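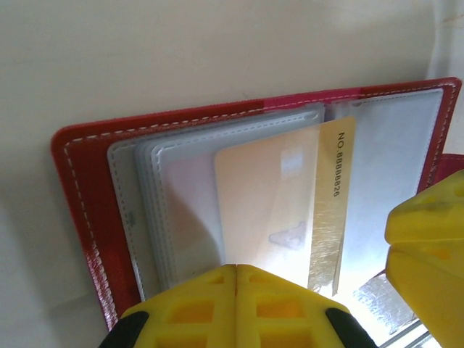 Duvine Bench Cell: Setup and Care FAQ

Last updated Wed 2 May

We get a lot of mail about the Duvine cell, and we love it. Most of it comes from people who have just bolted an arm to a table and want to get going, so the answers below follow the order you'll probably hit the problems in. The page is looked after by Catrin Pumphrey (hardware) and Bleddyn Hopkin (camera and software). If your question is missing, send it in and we'll add it.

GETTING STARTED

What's in the Duvine cell?

One arm, one two-finger gripper with yellow molded fingers and black rubber pads, a small camera at the wrist, and a pale work surface. The controller box sits under the bench. Everything runs through Cirna, our control software, and the calibration routines live in a companion program called Fliseo. Both install from the same package.

Do I need the pale surface, or can I use my own table?

You can use your own table! Plenty of people do. We like a plain cream top for small, fiddly objects: soft shadows show up on it, and the wrist camera has an easier time finding the border of whatever you put down. Dark wood works too, but expect to redo the exposure settings. Avoid anything with a busy grain or a printed pattern, at least until you've got a few tasks running well.

How long does first setup take?

An afternoon, if the bench is already solid. Bolting down the base is quick. The slow part is cabling, and it's worth being slow about it. Leave a generous loop at the wrist so the camera cable never goes tight when the gripper turns all the way over. Run the wrist through its full range by hand with the power off and watch the loop the whole way. If it snags once, it will snag again at three in the morning when you've left a job running.

What order should I calibrate in?

Arm zero first, then gripper opening, then wrist camera. Fliseo walks you through all of it and won't let you start the camera step with a stale gripper value. People ask us to remove that check every few months. We're keeping it.

FINGERS AND PADS

Why are the fingers yellow?

Catrin picked it. They're easy to spot in the wrist view against most things you'd want to pick up, which is a real help when you're going back over a run and trying to work out which edge is the finger and which is the object. Harries, who mold them for us, can do other colors in larger batches.

How do I take a finger off?

Open the gripper fully, power down, and wait for the status light on the controller to go out. Back off the two screws at the root of the finger, hold the finger near its base, and slide it straight out. Don't pull on the tip. The screws are short and love to roll, so put a tray under your hand.

Going back on is the reverse. Snug the screws, run one open-and-close cycle from Cirna, then tighten them properly. That little cycle lets the finger settle, and skipping it is the most common reason for a gripper that closes slightly crooked.

What are the rectangular cutouts for? Dust collects in them.

They keep the finger light and give it a bit of flex. And yes, they're dust traps! A soft, dry paintbrush gets in there beautifully. Do the center seam while you're at it. Don't use canned air with the finger mounted, it just pushes the dust back toward the mechanism.

How often should I change the rubber pads?

We check ours every 400 cycles and swap them at 1,000, or earlier if they've gone shiny. A shiny pad will still hold a wooden block all day long and then let a plastic card slide away the moment you ask it to do something delicate. Run a clean fingertip along it: good rubber drags a little, worn rubber doesn't.

Can I clean the pads instead of changing them?

Definitely, and you should. A lint-free cloth barely dampened with plain water, then let them air dry before you close the gripper. Keep alcohol off them. It makes them feel wonderful for a day or so and then they harden.

One finger seems to touch before the other. Is that a fault?

Usually a zero that has drifted. Run the gripper opening routine in Fliseo again, with nothing between the fingers. If the difference is still there, swap the fingers left to right. If the problem moves with the finger, you have a bent or badly seated finger. If it stays on the same side, write to us, and please include the Fliseo log.

WORKING WITH CARDS AND SLEEVES

Can the cell really handle a card holder?

It can, and it's one of our favorite jobs for checking a fresh setup. Thin, flexible, slippery things tell you more about your alignment in five minutes than a box of blocks will in a week. The holder on our bench is a red leatherette one with white stitching around the border and frosted sleeves inside, and it's wonderfully awkward: the sleeves overlap, their edges are gray on gray, and a card between two of them may be nothing more than a faint pinkish patch.

How do I place the holder?

Open and flat on the surface, at an angle if you like. Ours often lies on the diagonal. Cirna doesn't need it square to the bench, it only needs the whole cover to be visible in the first look before the arm comes down. Once the fingers are close in they'll cover part of the holder in the wrist view, and that's fine, the position has been worked out by then.

Should I tape the holder down?

For your first runs, yes, with low-tack tape under the cover. A light holder can travel along with the card, and then you can't tell if your grip is off or your object is wandering. Take the tape away once the pickup is reliable.

Which card should I start with?

One that stands proud of the sleeves, with good contrast. We have a gold card with NO.8888026 printed along it in black, and Bleddyn uses the lettering as a sharpness check. If you can read the number comfortably in the wrist view, your focus is good enough for card work. Any card with crisp dark print will do the same job for you.

Leave the cards deep inside the frosted plastic for later. The camera sees them as soft blobs of color, and you'll want your grip height sorted out before you take those on.

The gripper keeps grabbing two sleeves together. Help!

Welcome to the club. Try these, one at a time:

Lower the closing speed in Cirna. Frosted sleeves spring apart by themselves if you give them a moment.
Bring the approach in from the open side of the stack, with the fingers tilted a touch.
Raise the grip height so that only the card is between the pads.
Look at the pads. Worn ones tempt you into squeezing harder, and squeezing harder collects sleeves.

CAMERA AND LIGHT

Cards look washed out in the wrist view. Is the camera broken?

Almost certainly not. Glossy covers and plastic sleeves bounce light straight back up, and the wrist camera hangs right where the bounce goes. On our own bench a peach-orange card loses most of its color near the bottom where the glare lands, and the red cover turns pinkish-magenta where the light catches it. Move the lamp before you touch a single setting. Low and to the side is a good place to begin. If you still have a white patch, lower the exposure one step at a time and check that you can still make out the sleeve edges.

Does it matter if there's foil or metal nearby?

More than people expect. Crinkled silvery material throws little bright patches in all directions, and they shift as the wrist moves. Fliseo can mistake one for a reference point. Keep anything like that well clear during camera calibration. During normal work it's less of a worry, though if pickups fail only on one side of the bench, see what's shining over there.

How do I clean the lens?

Blower first, then a microfiber cloth, with the wrist parked in the service pose. Lens first, pads second, if you're doing both. You'll bring pad dust along on your hands otherwise.

Do I have to recalibrate after cleaning?

After the lens, no. After loosening the camera bracket by even a hair, yes.

LOOKING AFTER IT

What does your own routine look like?

Before a session: brush the fingers, wipe the pads, look at the wrist cable, one open-and-close cycle. Every 6 weeks: base bolts, finger screws, full Fliseo run. In April we added a check of the connector behind the wrist as well, after Catrin found ours had worked itself loose by half a turn and spent a whole morning blaming the software (Bleddyn has been very gracious about this).

What spares should I keep?

A pair of fingers, a few sets of pads, a handful of root screws and one wrist cable. The cable is the one people leave out, and it's the one that stops you dead.

Cirna shows error 11 when I close the gripper. What is it?

The fingers stopped earlier than the stored opening value says they should. Check for something caught between the pads, then for a finger that isn't fully home, then rerun the opening routine. Clear the error from the Tools menu afterward. Restarting the controller clears it too, but you lose the log, and we'd love to have the log.

Can I design my own fingers?

Please do! The mounting drawing is in the docs folder of the Cirna install. Stay close to the original length if you want the stock camera calibration to remain usable, and keep the tips slim if cards are your thing. Send us pictures of whatever you come up with. Catrin keeps a wall of them.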